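About Us
Our Story
Classes
The Shelf Room
Visit
Contact

Grulladthorpe School of Housekeeping
Learning to look after a home, one room at a time

Welcome! We're a small day school on the second floor of the old Marville building, and we teach people how to clean, tidy and look after the places they live and work in. Dusting, sweeping, laundry, windows, bathrooms, closets, the awful space behind the stove. If it gets dirty or messy, we probably have a class on it, and somebody here is probably far too excited about teaching it.

Our students are all kinds of people. We get young adults moving into a first apartment, people starting out in hotel and office cleaning, newly retired folks who finally want to get on top of the garage, and quite a few who grew up with someone else doing the cleaning and would like to learn from the beginning without feeling silly. Come as you are. We have all ruined a sweater in the dryer.

Our Story

The school began with Gwenllian Ellis and a church hall she could use on Tuesday evenings. She had spent years running the housekeeping side of a big guest house and kept getting asked by friends (and friends of friends) how she got through a room so fast. The first class was on making a bed. Eleven people came, which was more than there were beds, and they ended up practicing on two folding tables pushed together with a sheet over them.

Farhad Bahrami was in that class. He came back the next week with a list of questions about grout, and by the end of the season he was teaching the bathroom session himself. When the Marville building had rooms open up, the two of them signed for three and then added a fourth, and we've been here ever since. The wallpaper in the hallway was there when we moved in. We've grown fond of it.

So far 1407 people have finished at least one course with us. Gwenllian keeps the number on a card by the kettle and changes it by hand.

How We Teach

Our classes are hands-on from the first five minutes. There's a short talk at the start and then you're up and doing it, and you keep doing it until it feels easy. We work at real furniture, at real heights, with the same tools you'd buy at a hardware store.

We also love repetition! A lot of people have only ever cleaned a thing once in a while, in a hurry, with company coming. Cleaning the same shelf eight times in one morning is a completely different experience. You start to notice your own wrists. You notice that you always begin on the same side, or that you skip the bit behind the upright every single time, or that you push crumbs down onto a board you already finished.

Real dust is hard to teach with, as it's so difficult to see what you've missed. So in the beginner classes we use scraps of colored paper for mess. They show up beautifully against pale wood, they're light enough to skitter away if you flick too hard, and they'll tell you right away if your duster is only moving things from one spot to another. Ajith Kaimal, who runs the shelf classes, tears them up while he's on the phone. There's always a jar of them on his desk.

The Shelf Room

If you only see one room on your visit, make it this one. It's where almost everybody starts, and it's where the two-tier shelf lives: pale wood boards, black metal frame, a post up the middle that gets in the way in exactly the way that a post at home would. We've had fancier practice furniture over the years and we always drift back to something like this. Two levels is enough to teach you nearly everything. You learn top before bottom, you learn to get in around the metal, and you learn that the table underneath is part of the job too.
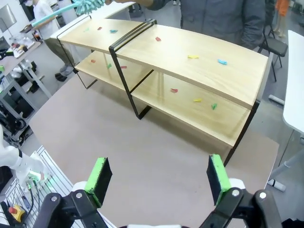
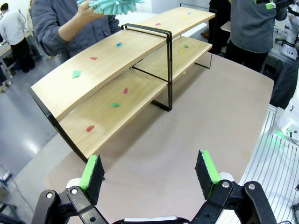
The next one has the fluffy turquoise duster in it.
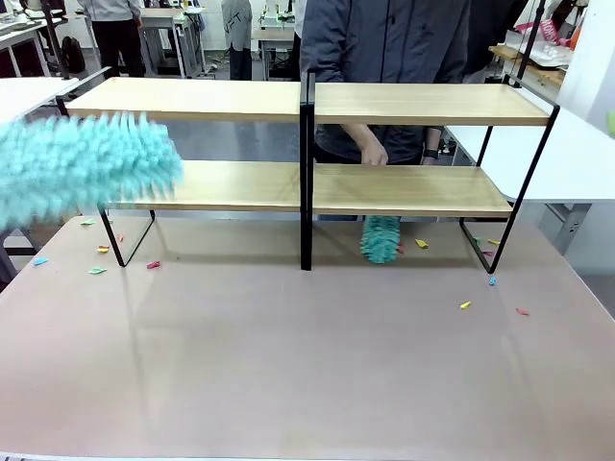

Ajith's rule for shelves is to start high and finish low, and he's cheerful about it but he doesn't bend. Upper boards first, working from one end to the other, then the lower boards in the same direction, then whatever has landed on the table. Go slowly around the legs. People want to swipe past them and carry on, and a metal leg will hold a little ring of dust at its foot for months if you let it.

Then there's the matter of the duster itself. We could talk about this all day (and at the staff lunch we do). A big shaggy head is wonderful on a long open board where you can make one easy pass. A smaller head is what you want for going under things and into corners. Whichever you pick, keep the head in contact with the wood and let your arm travel. The little flicky motion you see in old movies is great fun, and it puts everything in the air.

Shake the head out when you're done with a section, outdoors or over a trash can. Wash it when it goes gray. Hang it up to dry with the head down, and please don't put it away damp in a closed cupboard, which is how we lost a whole set during our second winter here.

Our Classes

First Rooms
Our beginner course, held over four Saturday mornings. Dusting and shelves, floors, kitchen surfaces, bathroom. You'll leave with a simple weekly plan that you've written yourself, for your own place. This is the one we recommend if you have no idea where to begin.

Shelves, Ledges and Other High Places
A single morning with Ajith. Bookcases, window ledges, the tops of door frames, picture rails, open kitchen shelving. Bring a photo of a shelf at home that's giving you trouble. He really enjoys those.

The Laundry Table
Bergþóra Hauksdóttir teaches sorting, stain work, drying and folding at the long table in the back room. She'll show you a way to fold a fitted sheet that holds together in the closet, and she'll make you do it until you can do it while chatting. Wool gets its own session in the fall.

Working Clean
For people going into paid cleaning work, in homes, offices or small hotels. Six weeks, two evenings a week. We cover timing, order of work, products and labels, looking after your back and knees, and how to talk with a client about what is and isn't included. Manouchehr Arabzadeh leads this one and brings in former students to speak on the last night.

Sort It Out
A tidying workshop for closets, drawers, desks and that one chair with the clothes on it. Bring a box of your own stuff, any stuff, and you'll sort it during class. Everyone ends up wanting to know about everyone else's box.

The People Here

Gwenllian Ellis, founder. Teaches First Rooms and fills in everywhere. Very good on floors.

Farhad Bahrami, co-founder. Bathrooms, kitchens, ovens, and the ordering of supplies. If you have a limescale problem he would like to hear about it.

Ajith Kaimal, shelves and dusting. Came to us as a student and stayed on to help set up the Shelf Room.

Bergþóra Hauksdóttir, laundry and linens. Also looks after our lending closet, where current students can borrow a mop, a step stool or a steam cleaner for the weekend.

Manouchehr Arabzadeh, Working Clean. Twenty years in hotels before this, a good part of it on night shifts.

Samine, front desk on weekdays. She's the voice on the phone and she knows where your umbrella is.

What We Care About

We think looking after a room is skilled work and deserves to be taught properly. It's also really satisfying! There's a particular look people get when they stand back from a shelf they've just done right, and we never get tired of seeing it.

We go easy on products. Most of the beginner course uses a dry duster, a damp cloth, a bucket and a mild soap. We'll talk you through the stronger things in the kitchen and bathroom sessions, with the windows open.

We keep classes small so that everyone gets table time. And we try hard to keep prices sensible. The Soltani Fund, started by one of our earliest students, pays for a number of free places each season, and you don't have to explain yourself to get one. There's a box to check on the sign-up form and that's the whole process.

Come and See Us

Our next open morning is Sat 10 May, from ten until one. All four rooms will be open, there'll be coffee and something baked, and you can have a go at the shelf with whichever duster you like. Kids are welcome and tend to be extremely thorough. Bergþóra will be running short folding sessions at the laundry table on the half hour, so bring a fitted sheet if you own one that has defeated you.

You don't need to book for the open morning. For classes, please do, as First Rooms fills up early.

The stairs are steep at the Marville entrance. The elevator is around the side by the bike racks, and you'll need to ring the bell marked 419 so that Samine or one of us can let you in. Parking on the street is free on weekends.

If you'd like to ask something first, call the desk on a weekday or use the contact form. We're always happy to talk about dust.

Sign up for a class
Apply for a Soltani place
Lending closet hours
Contact us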